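Site visit: Enik, Heltetcombe
Notes from the November tour, simulation room and test hall

The tour started at 9 in the simulation room, where Enik runs every motion program before it goes to a real arm. The software is built in-house and is called Hasent. The task loaded that morning was a table-top one, with an arm, a two-finger gripper and a small black part to approach from above.

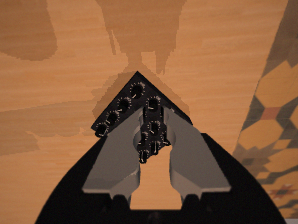
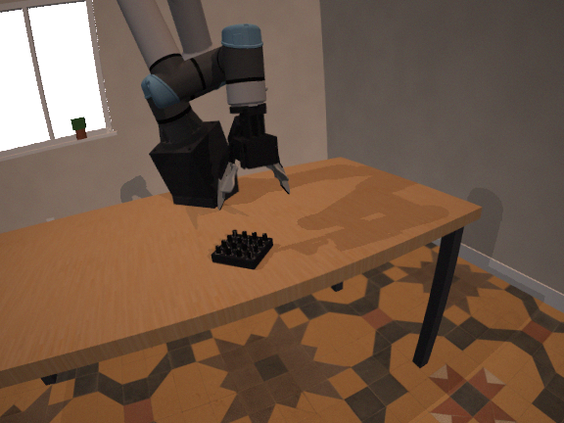 Hasent, simulated cell, wrist and room views.

The staff were open about the fact that this same task had caused a fault on the floor a month earlier. Most of the visit was taken up with it, and I have kept these notes to that subject.

The real cell is called Pringle and stands in the test hall next door. The approach program had been run in Hasent without error and was copied across in the afternoon. On the second cycle the fingertips met the work before the arm had slowed down. The controller tripped on joint torque and stopped. One finger was bent and the part was scrapped. The guard gate was closed at the time and there were no injuries.

The first guess was a bad joint reading. The encoders were checked against the reference pins and found to be within limits. The arm was where it said it was. The error lay in the tool length. The fingers had been changed for a longer set, by 4 millimetres, and the new value had been entered on the Pringle controller but not in the Hasent model. The exported program carried its own tool data and wrote over the correct figure when it loaded. There was no warning on the pendant, as the loader treats an incoming tool record as the newer one whatever its date.

A few millimetres would normally have been caught by the approach height. That had been trimmed to 10 millimetres in the spring to save cycle time, and the worn table mat had since been replaced by a thicker one. Put together, the margin was mostly gone. The staff measured what was left with feeler gauges during our visit and the result agreed with their written report.

Three changes have been made. Tool data is now stripped out of the export and read only from the controller. The loader halts if the finger set code does not match. The first cycle of any new program is run at reduced speed with a hand on the enabling switch. We saw the mismatch halt tested with the wrong code entered on purpose, and the arm did not leave its home position.

One item is still open. The torque trip acted in around 2 tenths of a second, which was quick enough to protect the gearbox but too slow for the fingers. A lower limit was tried and gave false trips when the arm was cold. A breakaway finger mount is being drawn up, and I asked for a copy of the drawing when it is released.

The remainder of the tour covered the parts store and the calibration bench. The bench is kept at a controlled temperature and visitors view it through the door. Safety glasses are lent at reception, but closed shoes are not, and two of our group had to stay behind the yellow line in the test hall.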